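# Der Nachmittag, an dem der Arm nicht stehen blieb

Ich habe drei Wochen gewartet, bis ich diesen Text schreibe. Am Anfang war ich zu verärgert, danach zu müde, und jetzt ist August und die halbe Gruppe im Urlaub, also habe ich Zeit. Deutsch ist nicht meine erste Sprache, bitte verzeihen Sie mir, wenn ein Satz etwas steif klingt. Ich schreibe lieber langsam und richtig.

Wer hier schon länger liest, kennt unser Projekt Falard: Ein Arm soll lernen, einen Burger zusammenzusetzen. Unten das Brötchen, dann Fleisch, Käse, Tomate, Salat, oben wieder Brötchen. Das klingt nach Spielzeug, aber die Aufgabe ist schwierig. Die Scheiben stehen schräg, sie lehnen aneinander, und der Greifer muss genau eine davon nehmen und die anderen in Ruhe lassen.

## Was geschehen ist

Es war kurz nach 16 Uhr. Ich stand links am Tisch, Vaughn Oyelaran saß am Rechner. Der Arm hatte eine Tomatenscheibe gegriffen, aber schlecht, und sie rutschte ihm weg. Das passiert oft. In so einem Fall pausiert Vaughn das Programm, ich lege die Scheibe zurück, und wir fangen von vorn an.

Vaughn drückte auf Pause. Auf dem Bildschirm stand auch »pausiert«. Ich habe die Hand ausgestreckt, und der Arm bewegte sich weiter. Er fuhr nach unten zum Behälter mit dem Fleisch, traf den Rand und schob ihn gegen das Tablett. Mein Handgelenk war dazwischen. Vaughn hat den Notaus gedrückt, und der Arm blieb sofort stehen.

Ich hatte einen blauen Fleck, mehr nicht. Der Behälter hatte einen Riss und ist inzwischen ersetzt. Ich schreibe das so nüchtern, weil mir danach einige Leute gesagt haben, es sei doch nichts passiert. Ich sehe es anders. Ich hatte meine Hand in einem Bereich, den ich für sicher hielt, und er war nicht sicher.

## Die Ursache

Am nächsten Morgen haben wir die Protokolle gelesen, Zeile für Zeile. Es dauerte bis zum Mittag, bis wir die Stelle gefunden hatten.

Unsere Steuerung (wir nennen sie intern Trullach) schickt dem Arm die Bewegungen in kleinen Paketen. Wenn man auf Pause drückt, schickt sie keine neuen Pakete mehr. Was schon im Puffer liegt, wird aber noch ausgeführt. Normalerweise sind das 2 Pakete, und davon bemerkt man fast nichts, der Arm zuckt höchstens ein bisschen nach. An diesem Nachmittag lagen 26 Pakete im Puffer. Die Verbindung hatte kurz gestockt, und danach war alles auf einmal angekommen.

Dadurch fuhr der Arm nach der Pause noch rund 800 Millisekunden weiter. Das ist weniger als eine Sekunde, aber eine Hand ist in dieser Zeit schon im Arbeitsbereich. Die Anzeige »pausiert« bezog sich nur auf die Steuerung. Was der Arm selbst machte, wurde dafür gar nicht abgefragt.

Der eigentliche Fehler liegt also in der Software, aber ich möchte mich nicht dahinter verstecken. In unserer Anleitung steht seit dem Frühjahr, dass man vor jedem Griff auf den Tisch den Notaus drückt. Ich habe diesen Satz selbst geschrieben. Nach dem Notaus muss man den Arm neu referenzieren, und das kostet jedes Mal Zeit. Darum haben wir uns angewöhnt, nur zu pausieren. Ich habe es auch den Neuen so gezeigt, und das ist mir heute unangenehm.

## Was wir geändert haben

Die Pause leert jetzt zuerst den Puffer und wartet dann auf eine Rückmeldung vom Arm. Erst wenn alle Gelenke stillstehen, wechselt die Anzeige. Außerdem bricht die Steuerung ab, sobald mehr als 9 Pakete im Puffer liegen. Das führt im Moment zu vielen unnötigen Abbrüchen, und Vaughn schimpft darüber, aber wir lassen es vorerst so.

Auch der Aufbau hat eine feste Reihenfolge bekommen: zuerst alle Behälter hinstellen, dann die Hände weg, dann die Freigabe.
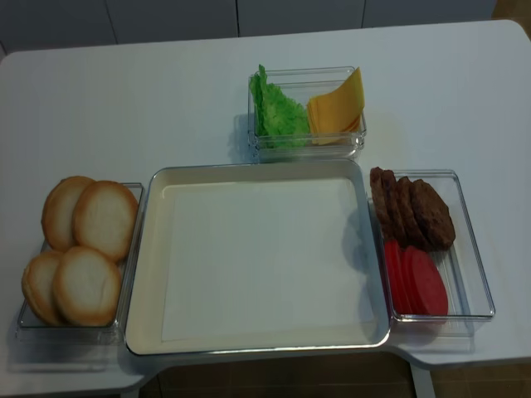

Jocelyn Pangilinan hat mir nach dem Lesen des Entwurfs geschrieben, dass ihr der neue Puffer nicht genügt. Eine Pause in der Software bleibe eine Bitte an die Maschine, meinte sie, und wer die Hand auf den Tisch legt, solle sich nur auf etwas verlassen, das den Strom von den Antrieben nimmt. Sie hat auch gefragt, warum das Referenzieren so umständlich sein muss, denn solange es lästig ist, werden die Leute es wieder umgehen.

Ich habe lange über diese Antwort nachgedacht. Mit dem ersten Punkt hat sie recht, und darum gilt die alte Regel wieder: Notaus vor jedem Griff, auch wenn nur eine Tomatenscheibe verrutscht ist. Beim zweiten Punkt sind wir noch nicht weit. Vaughn hat eine Variante ausprobiert, bei der der Arm seine letzte Position behält, aber nach zwei Versuchen war der Greifer leicht versetzt und nahm zwei Käsescheiben auf einmal.

Das Protokoll von dem Nachmittag kann ich leider nicht veröffentlichen, es enthält zu viel internes Material. Wer aber mit einer ähnlichen Steuerung arbeitet, kann es leicht selbst prüfen: die Verbindung künstlich verzögern, auf Pause drücken – mit leerem Tisch und den Händen in den Taschen – und messen, wie lange der Arm noch fährt. Über Ihre Zahlen in den Kommentaren würde ich mich freuen.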